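3.2 Floor-Level Sorting in Small Dwellings

Sorting tasks in the home are usually studied at tables and counters. In the households visited for this study, however, a large share of the work was done on the floor. Residents sat, knelt or crouched beside a group of items and worked outward from the nearest one. We refer to the area in use during such an episode as the floor field. Its limits are set by the reach of the resident and by whatever has already been put down nearby.

We recorded 139 episodes in the Willholm and Balov housing blocks, all between the start of June and the end of the same month. An episode began when the resident first touched an item and ended when no item had been touched for two minutes. Items were coded by material (cardboard, rigid plastic, film and sheet, textile, other) and by their relation to neighboring items: free-standing, leaning, stacked, or draped. The last category was added after the pilot visits, when the first coding sheet gave no consistent way to record soft material lying over a hard object. Coding was done by the first author and checked against a second pass by Reijo Pesonen. Disagreements were mostly over film that touched two objects at once, and these were resolved in favor of the lower object.

A typical floor field contains one large rigid item that stays in place for most of the episode. We call this the anchor. Smaller containers are set on top of it, sheet material is laid or dropped over it, and boxes collect on its far side. The anchor therefore serves as a shelf, although residents did not describe it that way when asked.

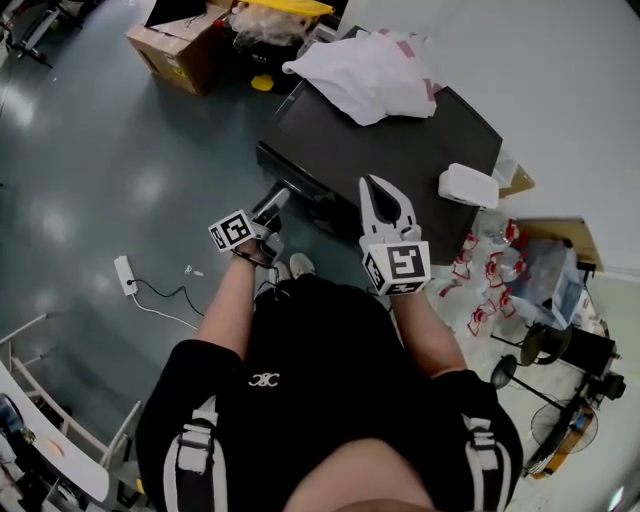
Figure 4. Floor field with a large black anchor object. Crumpled white sheet material and a small white container rest on top of the anchor; an open cardboard box and clear plastic wrapping lie behind it.

The position of packaging relative to the anchor affects the order of work. When film or sheet covers the upper surface, it has to be dealt with before the anchor can be lifted or opened, and any container resting up there has to be moved as well. In the coding scheme this is a blocked anchor. Harju's earlier notes on the Heiskanen apartments treated the same arrangement as simple clutter and did not separate it from items scattered at the same level. Our data suggest that the distinction is useful. Episodes with a blocked anchor contained more transfers of an item from one temporary place to another, and residents more often returned to material they had already handled.

Cardboard behaves differently from film. A box with its flap open can receive other items and was sometimes used as a bin for wrapping, in which case it was coded as a container from that point on. Clear wrapping kept its own location only when it had been gathered into a heap. Loose pieces migrated across the floor field and were the main source of missing entries in the Prallutero coding tables, where an item must be assigned to one of six zones.

Two limitations apply. The zones are defined from the position of the seated resident and shift when that person turns. Items beyond arm's reach were coded only if they were touched later in the episode, so the far side of the field is underrepresented. Impi Harju has proposed fixing the zones to the anchor instead, and this variant is tested in Section 3.4.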